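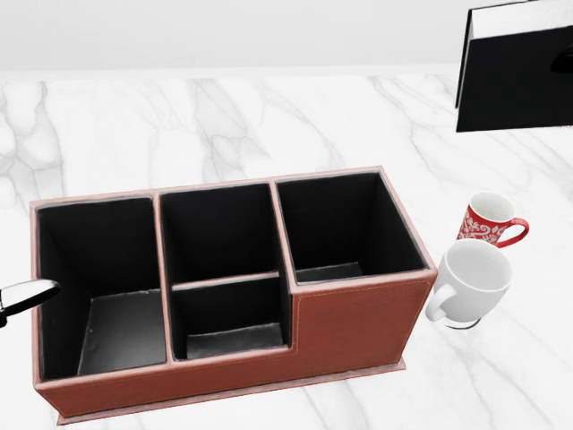 Pay the Opening Act

By Rhun Morgan
2026-09-03

We use cookies to improve your experience. By continuing to read, you accept our cookie policy.

The first band on a three-band bill at a mid-sized room this summer was paid $100. Not each. There were four of them, and they had driven a van full of gear for most of a day to play for half an hour while people were still finding the bar. I know the figure because I was standing next to the singer when the envelope came out, and she showed me.

The tour was Grasura's, who I like and have written about here before. Tickets were $20 before fees and the room holds 955. It was close to sold out by the time the headliner came on. You can do that sum yourself. I'm not saying the rest of the money went into somebody's pocket, because a show has rent, crew, security, insurance and a sound engineer who ought to be paid properly too. I'm saying that when the money was divided, the opener was an afterthought, and that this is how it's normally done.

The usual defense is exposure. A new band gets in front of a crowd it couldn't draw alone, and that has value. I agree that it has some. But look at how those nights run. Doors open at seven and the first act is on at ten past, with half the audience still in line outside having their bags checked. The lighting person isn't at the desk yet. Soundcheck was cut because the headliner's ran over. The opener's name is on the poster in type you need to lean in to read, and on the venue's website it was listed as "plus guests" until the week of the show.

If exposure is the wage, then somebody should be obliged to deliver it. Nobody would accept a promoter telling a headliner that the fee depends on whether the doors open on time.
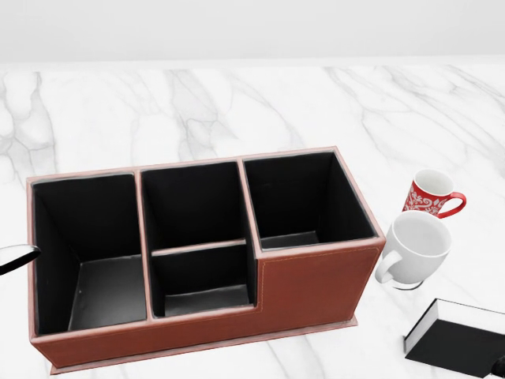

A desk organizer, with two mugs and a black book to the right of it.

In July I wrote down the running order and the reported fee for every support slot I could get a straight answer on, mostly by asking musicians after their sets. It's a small sample and I don't claim it proves anything. A few were treated well. Drekidico, who tour with the same two support acts each year, pay a fixed amount per night, feed everyone and put all three names on the poster at the same size. Their tickets cost what everyone else's cost. They play rooms no bigger than the one I described at the top.

At the other end, one band told me they had lost $226 on a single date after gas and a motel. Another had been asked to hand over a share of their shirt sales to the venue on a night when the shirts were the only thing paying for the drive home. They sold eleven, then gave part of that back. They asked me not to name the venue because they'd like to play there again, and that's a fair picture of who holds the cards.

I put some of this to a booker I've known for years. His answer was that there's always another band who will do it for less. He's right. There is. That is true of a lot of jobs, and in most of them we've decided there should be a floor anyway.

What I'd like is pretty modest. Set a minimum for any act on a ticketed bill, tied to capacity, so that a bigger room pays more. Print the set times and stick to them. Leave the opener's merch money alone. Trumimmont, the festival, already does a version of the first one for its smallest stage, and it's still running, in spite of what people said when it was brought in.

Fans have a part in this as well. I've been as guilty as anyone of turning up at nine with a drink already in me and asking a stranger what I missed. The best set I saw all year was by Subramaniam, a trio with one EP out, who opened a show I'd gone to for someone else. Maybe 40 people saw it. They finished, said thank you and carried their own amps off past the people walking in.

I bought a shirt from them afterward. The drummer was running the table, and she had to ask the headliner's merch seller to break a bill for her, because nobody had given them a cash float.

Enjoying this column? Sign up for our weekly newsletter and get new music writing in your inbox.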